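The Cold Wash Gospel

Turn the dial down, the detergent makers say, and you will save money, spare your shirts and do right by the planet. The message is on the bottle, on the coupon and in the little film that plays above the aisle at my supermarket. I have been washing cold since June, and I have some questions.

The first is about the savings. Sendcombe, which sells a liquid called Begum in a bottle the color of swimming pool water, promises to cut "up to 80 percent" of the energy in every load. Up to is doing a lot of work there. The figure compares a cold wash with the hottest setting on the dial, which I used for towels and for the week the dog was ill. Most people I know were already washing warm. Measured against that, the savings shrink, and anyone who then runs the dryer for 75 minutes has handed a good part of them back.

Danish Mengal spent nine years repairing washers before he opened a laundromat on Plemance Street, and he is not a convert. "People wash cold and they use twice the soap because they don't trust it," he told me. "Then the soap doesn't rinse, the towels smell, and they come in here and run them hot." He showed me a drain hose he keeps behind the counter. It was lined with gray paste the thickness of a pancake. He blames cold water, too much liquid and fabric softener, in that order, though he admits he has never tested the theory.

I asked Sendcombe for the research behind its claim. A spokesperson sent a two-page summary in which 100 households washed cold and rated their laundry "as clean or cleaner." They rated it themselves. They also got the detergent for free. I asked who had measured the clothes, and was sent the summary again.

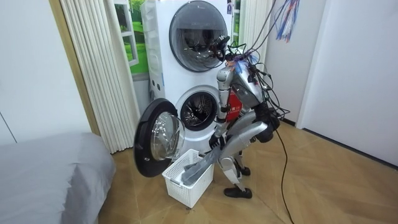
None of this makes cold washing a con. My dark jeans have kept their color, and a T-shirt worn to an office for a day was never very dirty to begin with. Sheets are another matter. So are dishcloths, and anything a toddler has eaten near. The rival brand, Sasteck, quietly says as much on the back of its own bottle, in type so small I had to take it to the window.

What bothers me is the selling. A sensible habit — use less heat when you don't need it — costs nothing and requires no new product. It has been turned into a reason to buy a pricier bottle. I finished mine last month and went back to the cheap powder, still on cold for the jeans. The towels go in hot.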